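Imprimir | Enviar por correo electrónico

3.2. Área de estudio y diseño del muestreo

El embalse de Drurmont y el lago Verkilau comparten cuenca, pero están sometidos a regímenes de pesca distintos. En el primero se autoriza la captura con retención de trucha común durante toda la temporada; en el segundo rige la modalidad sin muerte desde la aprobación del plan de gestión vigente. El proyecto Drustus se planteó para comparar el esfuerzo pesquero recreativo en ambas masas de agua y estimar la mortalidad posterior a la suelta atribuible al tipo de anzuelo.

El muestreo de usuarios se organizó en 20 jornadas, repartidas entre días laborables y festivos mediante un diseño aleatorio estratificado. En cada jornada se realizaron entrevistas en los accesos habilitados, al término de la salida de pesca, con un cuestionario que recogía la duración de la actividad, el arte empleado, las capturas retenidas y las devueltas. Se obtuvieron 441 cuestionarios válidos. Los formularios sin hora de inicio o de finalización se excluyeron del cálculo del esfuerzo, aunque se conservaron para el análisis de preferencias de cebo.
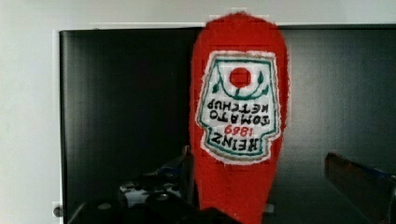 Figura 7. Botella de kétchup de peluche de color rojo, con etiqueta bordada, en posición invertida.

El esfuerzo se expresó en horas por caña. Cuando un mismo pescador declaró haber utilizado más de una caña de forma simultánea – práctica permitida en Drurmont y prohibida en Verkilau – , se contabilizó cada una por separado. Las capturas por unidad de esfuerzo se calcularon como cociente de totales y no como media de cocientes individuales, a fin de limitar el peso de las salidas muy breves.

3.3. Seguimiento de ejemplares devueltos

Durante el mes de August se mantuvieron truchas capturadas con caña en recintos de malla fondeados en la zona litoral del lago. Los recintos, suministrados por Jireš, se instalaron en 17 puntos de profundidad comparable, alejados de las desembocaduras. Cada ejemplar se midió a la furca y se asignó a un grupo según el anzuelo (con arponcillo o sin él) y la localización de la herida. El periodo de observación fue de siete días.

La temperatura superficial y el oxígeno disuelto se registraron al amanecer y a media tarde. Se anotó asimismo el tiempo de exposición al aire, variable que la bibliografía asocia de manera reiterada con la supervivencia de los salmónidos en aguas cálidas.

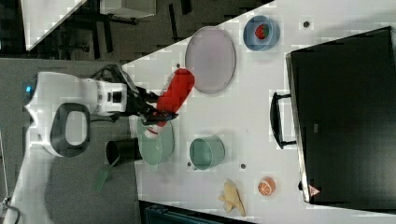

3.4. Tratamiento de los datos

La mortalidad se modelizó mediante regresión logística, con el tipo de anzuelo, la localización de la herida y la temperatura como variables explicativas y el recinto como efecto aleatorio. La comparación del esfuerzo entre masas de agua se efectuó por remuestreo dentro de cada estrato. Los cuestionarios del embalse presentan una proporción mayor de respuestas incompletas en festivos, circunstancia que debe tenerse en cuenta al interpretar las estimaciones de captura retenida.

Este sitio utiliza cookies propias para facilitar la navegación. Si continúa, se entiende que acepta su uso.

Contacto | © Proyecto Drustus. Todos los derechos reservados | Última actualización: 14/01/2022 | Volver arriba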